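3.2 Storage of household textiles between uses

The second part of the survey dealt with where towels, cloths and bed linen are kept once they have been laundered. Earlier work on domestic laundry has mostly looked at washing temperature, detergent and drying, and has treated the cupboard as the end of the process. We took the view that a textile may spend far longer on a shelf than in use, and that the way it is put away has some effect on how it smells, how it feels and how soon it is washed again.

Households were recruited in two towns, Lindsay and Lirkham. Lindsay has mainly older terraced housing with solid walls, and Lirkham was built up later, with cavity walls and central heating in nearly every home. A total of 900 questionnaires were sent out in May and 200 usable replies came back. From these, 30 households agreed to a home visit. Visits were made by Jeanie Tennant, who also carried out the interviews described in Section 3.4. Humidity loggers were left in the main linen cupboard for 10 days and then collected.

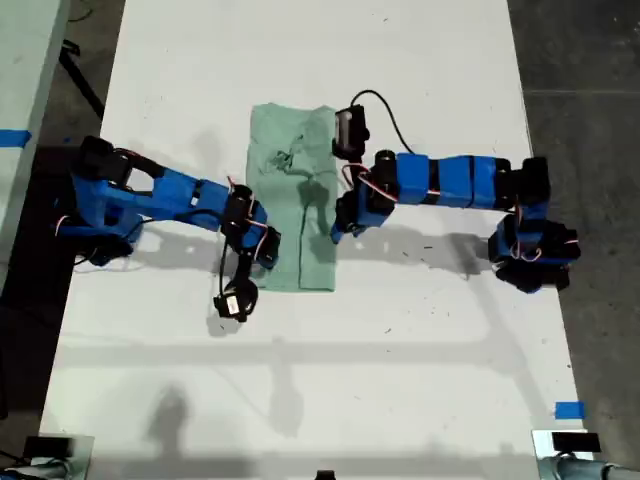 Figure 4. Light green cloth folded lengthwise on a white tabletop.

Respondents were asked how they fold a bath towel or large cloth and were given space to write their own answer. Most described one of two methods. In the first, the towel is folded in half across its width and then again, giving a squarish pile. In the second, it is folded along its length into a long strip, which is then rolled, doubled over or laid flat on a deep shelf. The mint-coloured cloth in Figure 4 has the long rectangular form that the second method gives before any rolling, with faint fold lines running lengthwise in the lower part and a good deal of creasing in the upper half. Several people who used this method said that they did not smooth the towel before folding, and that they did not mind creases in something that would be hung up again. Those who folded into squares were more likely to say that they smoothed each layer by hand.

The choice of method seemed to depend mostly on the cupboard. Households with shallow shelves, common in Lindsay, preferred the square pile. Households with deep airing cupboards used either. A few people said they had simply been taught one way as children and had never tried another. Age and household size made little difference to the answers.

Folding method was also linked to how the pile was used. With a square pile the top towel was usually taken first and clean ones were put back on top, so that those at the bottom might stay there for months. Rolled towels were more often stood side by side, and people took whichever was nearest. During the home visits, towels from the bottom of square piles were often judged by the householder to smell stale, even though they had been put away clean. When asked what they did with such a towel, most said they would wash it again before giving it to a guest but would use it themselves as it was.

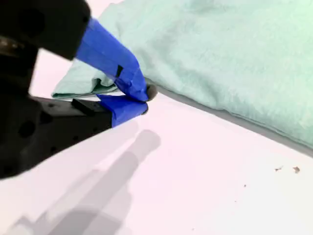 Cupboard humidity differed between the towns. Readings in Lindsay were higher and moved up and down with the weather, particularly where the cupboard stood against an outside wall. In Lirkham they were steadier and mostly followed the heating. Where a hot water tank shared the cupboard, the air was dry in both towns. Slatted shelves appeared to help, but too few of the visited homes had them for us to say so with confidence.

The replies should be read with some care. People who are willing to answer questions about their linen cupboard may well be tidier than those who are not, and two householders told us that they had rearranged the shelves before the visit. We asked for no further tidying while the loggers were in place, but did not check. The smell judgements were made by the householders themselves, with no trained panel, and are used only to compare towels within one home.

Differences between cotton and mixed-fibre towels are taken up in Section 3.3, together with the replies on how often towels are replaced and what becomes of the old ones.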